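Filed under: Kitchen & Small Appliances > Troubleshooting logs > Solved

Plukero compost caddy: fan error and a smell I could not place

Opened by Elias Qaisi in March. Status: solved!

My Plukero countertop composter ran beautifully for 11 months and then started stopping mid-cycle with the fan light blinking. I love this little machine (my tomatoes love it more), so I went after the problem properly and kept notes as I went. Posting them all, dead ends included, in case yours does the same thing.

Symptoms

Cycle starts fine, drum turns, warm air comes out the back. Somewhere in the drying stage the fan drops to a whisper, the light blinks and the lid stays locked until it cools down. There was also a sour, slightly burnt smell. The cycle counter read 1,934 when the trouble began, which includes every short rinse cycle, so don't be alarmed by it.

Step 1. Power reset

Unplugged it, waited 10 minutes, plugged it back in. It ran one full cycle and I did a small dance in the kitchen. The next cycle failed at the same point.

Step 2. Check what goes in

Violeta Lucero on the Plukero help line asked me to go through a week of scraps before anything else, and I'm so glad she did. Plastic film is the big one. A strip of it can ride around the drum, soften and end up against the vent screen. I have a lot of people in and out of my kitchen and the caddy gets treated like a trash can, so I pulled all the packaging and gave it a separate bin. 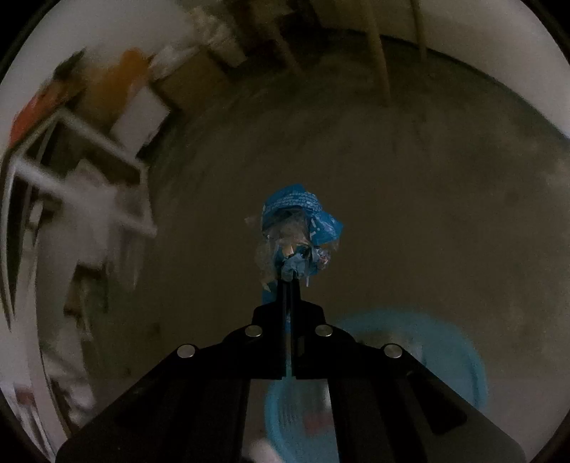
Step 3. Clean the vent screen

The screen is behind the drum, two clips, lift straight up. Mine had a gray felt stuck to it, plus one shiny patch that had clearly been plastic at some point in its life. Warm water, dish soap, an old toothbrush. Let it dry completely before it goes back. Cycle ran a good bit longer this time before the fan gave up — progress!

Step 4. Swap the filter

I had a Butell charcoal filter in the drawer and it fits, though you have to press hard on the left corner until it clicks. The burnt smell was gone the same evening. The sour smell was not. Fan error still there, but only on full loads.

Step 5. Rethink the citrus

Big discovery for me. I go through a silly amount of oranges in the winter, and the peel was going in by the handful. It's allowed, but Violeta said a whole lot of it at once stays damp and leathery, sticks together and makes the drying stage drag on until the fan overheats. Anything orange and curly now gets torn small and spread over several loads, with torn egg carton mixed in.

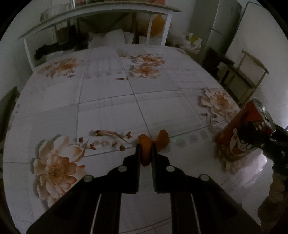 Step 6. Replace the fan

Even with all that, one load in every few still tripped the light. Violeta sent a new fan under warranty. Four screws, one plug, and the arrow on the housing has to point toward the back. I put it in backward the first time and got a very loud, very cold kitchen. Turned it around and it purrs.

Result

No error since the swap, and the lid unlocks when it should. I think the old fan was worn down by the blocked screen, so please go clean yours tonight!

Comments

Auður Briem: Same blinking light here, same felt on the screen. Cleaning alone fixed mine. Thank you for saying which way the clips go.

Sebastián Urrutia: Does the Butell filter rattle for you? Mine does on the high setting.

Elias Qaisi: It did until that left corner clicked. Push harder than feels polite.

Bok-nam Koo: I freeze my peels first and they break up much better. Shredded cardboard is good too if you run out of egg cartons.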